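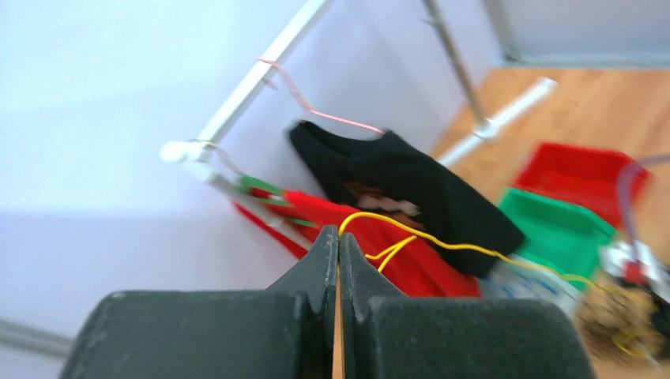

Everything around you is pulled toward the ground. This pull is called gravity. You can't see it, but you can see what it does. Clothes on a rack hang down from the rod, and they never float up. The rod holds them, and gravity pulls on the rest.

Gravity pulls on you too. Jump as high as you like and you will still come down.

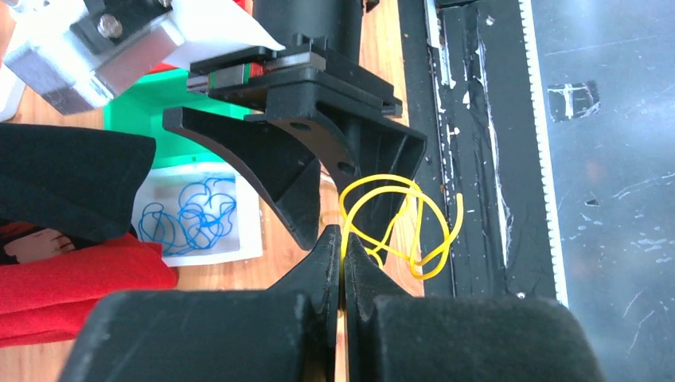 What is weight?

Weight is how hard gravity pulls on something. A big rock has more weight than a small one of the same kind.
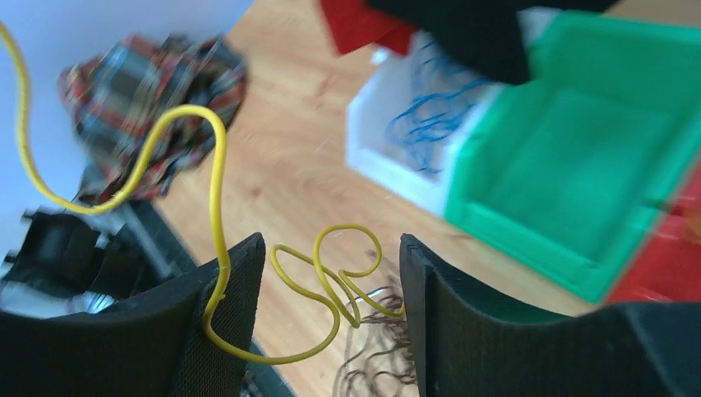 The Moon's pull is weaker than Earth's. A bag that weighs 100 pounds here would weigh less than 20 there - but the bag itself would be just the same.
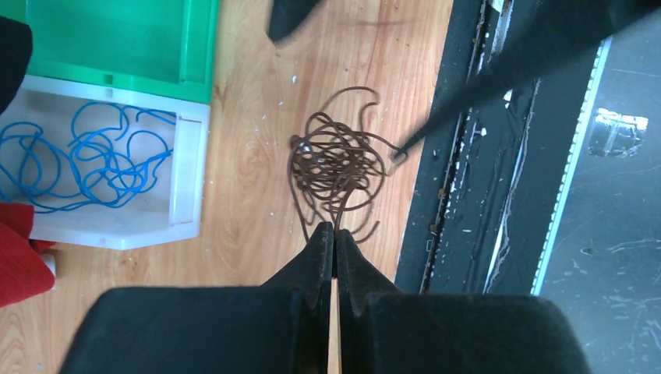

The Sun's gravity is much stronger. It keeps Earth and the other planets moving around it.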